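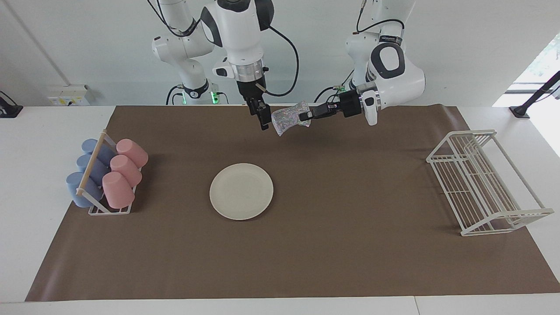
Cup rack, plate and dish rack at the snack counter

Counter check, June 5, 2024
Inspector: Young-sook Baek

Cup rack stable – OK. Cups on their sides in two rows, lovely!
Dish rack clear of the table edge – OK
Mat in place, a few faint wrinkles around the dish rack – OK
Foil packet held just above the far edge of the mat – OK, great habit 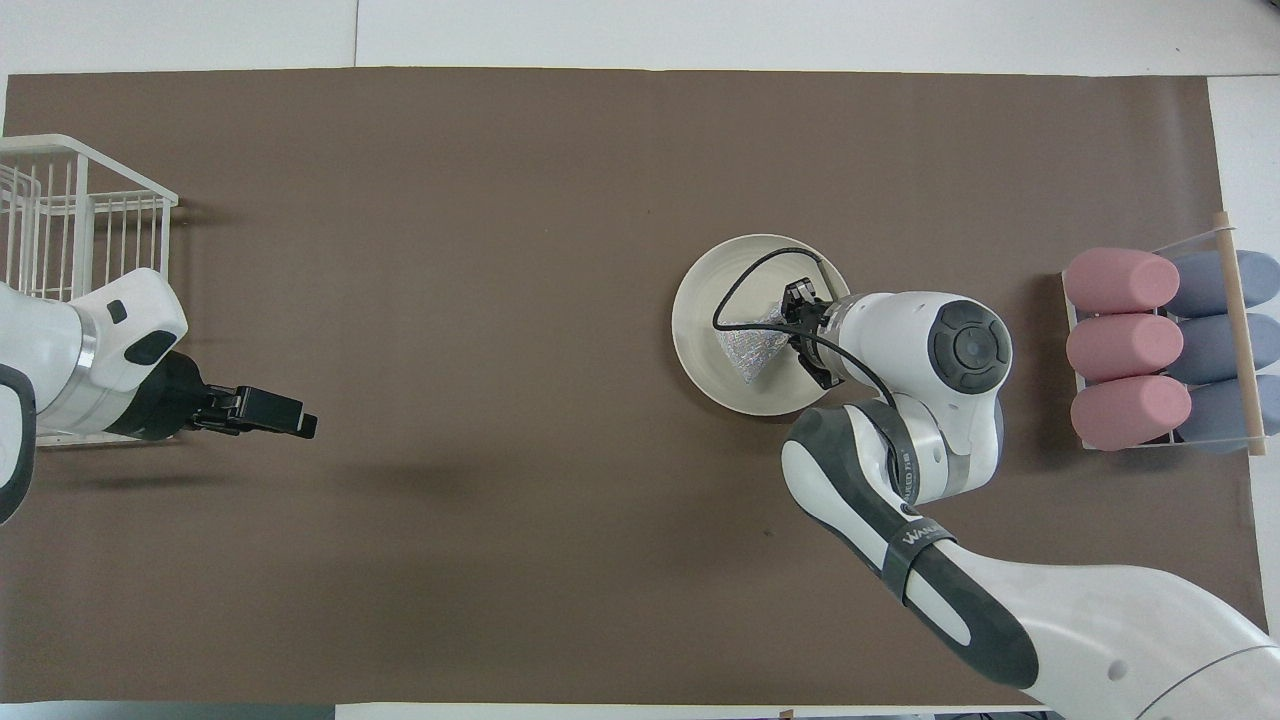 Page 2 of 12

Brown paper cover – creased, a few darker smudges. Swap it before September.
Foil bag in the bowl – good spot for it, keep this up!
Wire basket – check welds for sharp ends
Copy to: Bláthnaid Carroll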